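# Kulstead cell: questions we keep getting

Maintained by Palesa Hendricks. Corrections welcome, complaints tolerated.

**Why is the table covered in kraft paper?**

It's cheap and it comes off. When the surface gets scuffed, pull the paper, lay a new sheet and tape the grid again in dark blue. Yes, the whole grid. Put the long lines down first and the cross lines will mostly behave.

**Can I lean on the mounting plate?**

You can lean on a wall. The plate sets the base position, and 3 mm of drift there means an afternoon of recalibration – yours.

**Which pendant goes with which arm?**

Check the arm name on the screen before you touch anything. Both have a red stop button, and both get left on the desk in a nest of cable, so guessing by position is a poor plan. 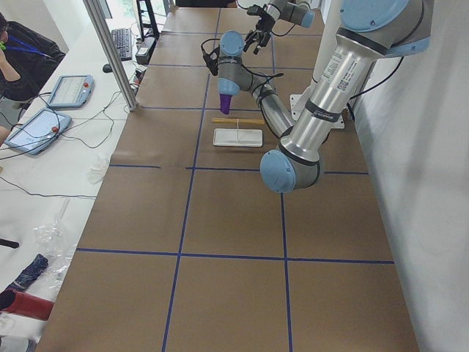 **How often should the gripper tips be changed?**

Every 2000 cycles, or sooner if a tip looks worn. Spares are in the Hendent drawer. Log the change in Esis before you restart the cell.

**The arm stops halfway and reports a cable fault. Now what?**

Power down and follow the cable from the wrist back to the base, looking for a tight loop at the elbow. Leave some 200 mm of slack there. If the fault comes back, it's error 39, and error 39 belongs to Tkachuk. Write to them and go have lunch.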